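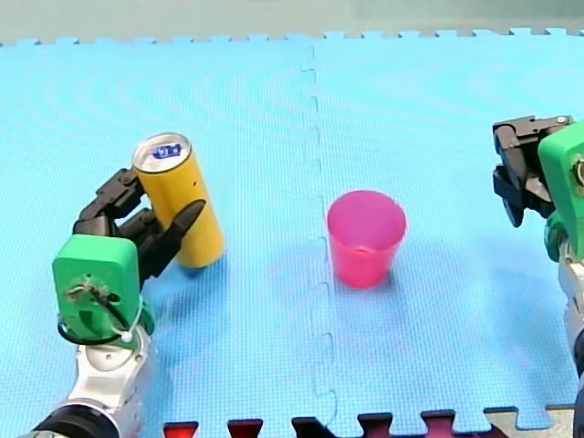
Fig. 7 – Wuvia tiles joined, toothed outer edge along the far side.

5. Laying the mat and standing drinks on it

The leaflet packed with the tiles says the mat is "ready in moments" and "suits any surface". Treat both claims with some caution. The tiles do go together quickly. Getting them to lie flat enough for a full can or a light plastic cup takes longer, and the leaflet gives it one line.

5.1 Before you start

Sweep the floor or table. Grit under foam shows up later as a bump, always in the place where you want to put a cup.

Unroll or unwrap the tiles and leave them flat overnight, textured side up. The leaflet says an hour. We tried an hour and the corners were still lifting.

Check that you have the same pattern on every tile. Tiles from a Nechyporuk pack look near enough the same, but the teeth are cut a shade tighter and the join will ride up.

5.2 Joining the tiles

1. Put the first tile down where you want it to stay. Dragging a joined mat about pulls the seam open.

2. Bring the second tile up to it and line up the end tooth. If the end tooth is wrong, every tooth after it is wrong, however hard you press.

3. Press the teeth in one at a time from one end to the other. Use your thumb, not your heel.

4. Run a flat palm down the whole seam. You are feeling for any tooth that stands proud.

5. Lift and reseat any proud tooth. Pushing down harder only works until you look away.

Note: the leaflet shows clip-on edging strips (part 1528) that cover the outer teeth. They are sold separately. The mat sits no flatter with them, and the stepped edge does no harm if you leave it bare.

Caution: the mat is not a spill tray. Liquid goes through the seam and stays underneath.

5.3 Where to stand things

1. Choose a place on one tile only. A base that straddles the seam is resting on two surfaces, and they are seldom quite level with each other.

2. Set a tall, slim can down upright and let go of it slowly. If it leans, move it a hand's width and try again before blaming the can.

3. Put an empty plastic cup down the right way up, open rim at the top. A cup that narrows towards its base tips more easily than it looks, so fill it where it stands and stop well short of the rim.

4. Leave enough room between can and cup to pick up either one without knocking the other.
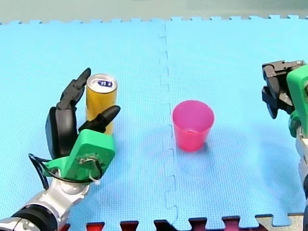 Can I put a cup right beside the seam?
Beside it is fine, provided the whole base is on one tile and the teeth next to it are pressed home. Run a finger round the cup first. If part of the base is over a tooth, move it.

5.4 Cleaning

1. Take everything off the mat.

2. Wipe with a damp cloth, working along the fine texture and then across it. Sugary drinks get into the grid and one direction won't shift them.

3. Separate the tiles after any spill and dry both sets of teeth.

Grimeo foam spray is recommended in the leaflet, with "no rinsing needed". We rinsed one half of a tile and left the other. The half we left was tacky the next day and picked up fluff, so rinse. Plain water and a drop of washing-up liquid did the job just as well, for a good deal less money.

Caution: don't dry tiles on a radiator. They curl, and they stay curled.
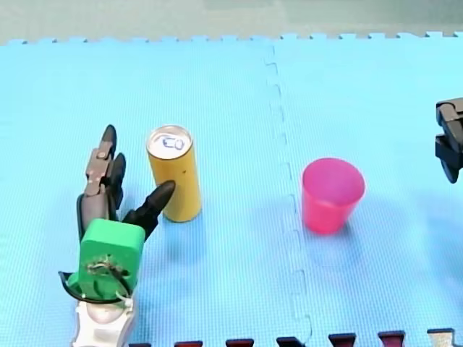 Rakus, Wed 23 November

Changes to section 5 after the September printing. Step 5.2.3 used to tell readers to tread the seam down. Petro Kobzar wrote in to say his teeth had split at the root doing exactly that, and when we repeated it on a spare pair, so did ours. The step now says thumb.

The load figure has also been taken out. It came from the tile packaging, we asked how it was measured, and we are still waiting – it will go back in if there is an answer worth printing. Section 6 (storage) is unchanged.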